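Sorting tray

A sorting tray (also parts tray, bench tray) is a shallow open tray with a raised rim, put on a table or bench to keep small items together. Used in workshops, sewing rooms, kitchens, schools. Most are plain and one colour.

Name

"Sorting tray" is the usual shop name. In older Kallside catalogues the same thing is a "laying-out tray". Not to be confused with a drawer insert, which has fixed compartments.

Shape and size

Usually rectangular, corners rounded or square. Rim low enough to reach over, high enough to stop things rolling off. The larger Damgaard pattern is 52 cm on the short side - too big for most desks, fine on a full table. Smaller ones stack.

Colour

Dark grey and black are common, white less so. A matte floor cuts down glare, and bright items show up well against it. Vibeke Kirkegaard, in her booklet Trays and Tins (Waltano, 52 pages), reccommends one dark tray and one pale one, swapped according to what is being sorted. Shiny floors she disliked.

Use

Tray goes down first, clear of the table edge if there's room. Items are tipped or set out on it, spread so that none overlap, then moved one at a time to a box, rack or second tray. Long thin pieces are often laid slantwise, easier to get hold of. Small stands and holders can sit on the tray itself, usually toward the far side so they don't get knocked.

Some sorters work with a single item on the floor of the tray at any time. Slower but fewer mix-ups.

A bright blue piece on a dark grey tray, on a white table:

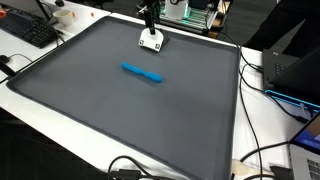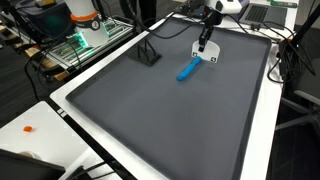

Care

Wipe with a damp cloth, dry before stacking. Grit under the tray marks the table, so wipe the underside aswell. Light streaks on a dark floor are normal with use and do no harm. Warped trays rock and should be replaced.

Makers

Damgaard - large flat pattern, dark colours only. Fundgate - stacking trays, first run of 3000, later 877 more in white. Kallside stopped making theirs but old stock still turns up.

See also

Drawer insert
Tool roll
Bench mat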